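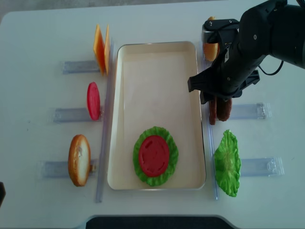 Everything standing up: a talk about burgers, lettuce and good table manners

The owner of the lunch counter at Drernon has opinions about lettuce, and she will share them with you before you've got your coat off. I had come to ask her about the practice table she set up for her beginners' course, the one with the white top and the tray in the middle, and we did get to it, but only after a good long visit with lettuce.

"It goes down flat," she told me, pouring coffee for us both. "Open it out and let the frilly part hang over. I've seen people fold it up like a napkin, and then the tomato sits on a hill and slides off into somebody's lap. I've had that lap. It was my lap!"

She opened the counter with 88 dollars in the till and a menu that was one burger long. The first May she sold 1104 of them, which she knows because she wrote every single one down in a school notebook that she still keeps under the register. The course came later, when friends of hers who run the kitchen at Mullitz kept asking if they could send new people over to learn how to put a lunch together neatly and in the right order.

"And I thought, well, I can't have beginners ruining good tomatoes all morning," she said. "So we practice with the pretend kind. You can drop it and pick it up and drop it again, and there's no harm done to anybody's groceries."

What I liked best about the table, and I told her so, is how the food waits its turn. The slices don't lie in piles. They stand on edge in clear holders along either side of the tray, cheese up near one end, a tomato slice further down, half a bun below that, so you can see each one for what it is. She calls it the parking lot.

"When things are stacked flat you only ever see the top one," she said. "You think you've picked up one slice of cheese and you've got two, or you go digging for the tomato. Standing up, each thing has a face. And you pick it up by the sides, gently, the way you'd take a plate out of a dish rack."

The holders are her second try. The first set, which she bought from a catalog called Wostix, was a solid dark color, and she found that people lost track of what was in them. With clear ones, she says, your eye goes straight to the food and the holder more or less disappears.
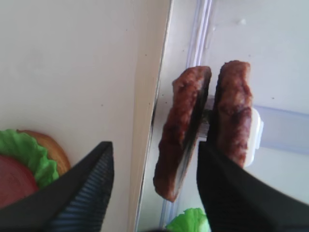 Meat, she told me, is where beginners get nervous, and she spends a whole morning of the course on it. Bread forgives you and cheese bends, but the meat is the part people look at first when they lift the top off to check, and they always lift the top off. She wants it picked up without squeezing, and she wants her learners to notice how close things are to each other before they reach. Two browned, lumpy pieces side by side, with only a narrow gap between them, are a fair test of anybody's patience. "You go for one and you nudge the other," she said. "Everybody does it. I did it last week, and I've been at this a long time."

I asked whether there is one right order for a burger, and I am sorry to say that this cost us the rest of the coffee. Her mother put the tomato on top of everything. The cook at Thaler, where she had her first job, swore by cheese against the bottom bun. She herself has gone back and forth, and for the course she settled on bun, lettuce, tomato, and then whatever the lesson calls for, mostly so that everyone would be arguing about the same sandwich.

"The lettuce keeps the tomato off the bread," she said. "A wet bun is a sad thing. After that you can do what you like, and I'll still come around and tell you what I think of it."

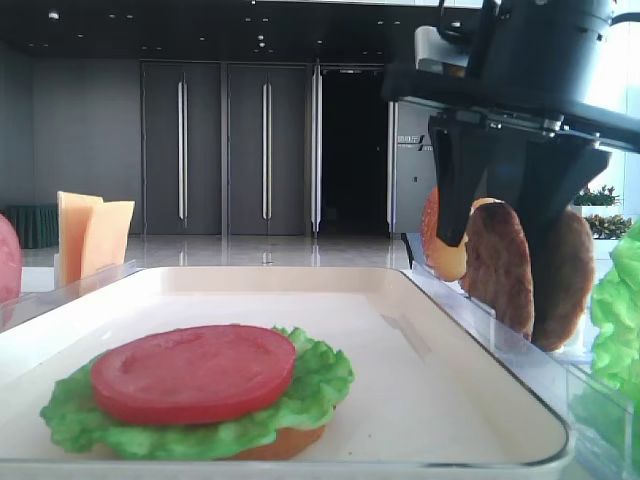

She is just as particular about the middle. Each layer should be centered on the one underneath, and she asks people to stop for a breath after the tomato and look straight down at it. If there's green showing all the way around, carry on. If there's a lot on one side and none on the other, fix it now, while it's two easy layers, and don't wait until there's cheese and a lid on top and the whole business is leaning.

The tray matters to her too. She went through several before she found one she liked, and spent 77 dollars on it, a sum she mentioned twice. It had to be pale so the food showed up, and it had to have a rim. "A rim tells you where the work is," she said. "Inside it, you're building. Outside it, things are waiting. My kitchen at home could use a rim."

By the time I had my coat back on we had moved to pickles, which she leaves out of the beginners' course altogether. She says they need a day of their own, and she'd like me to come back for it, and to bring an appetite.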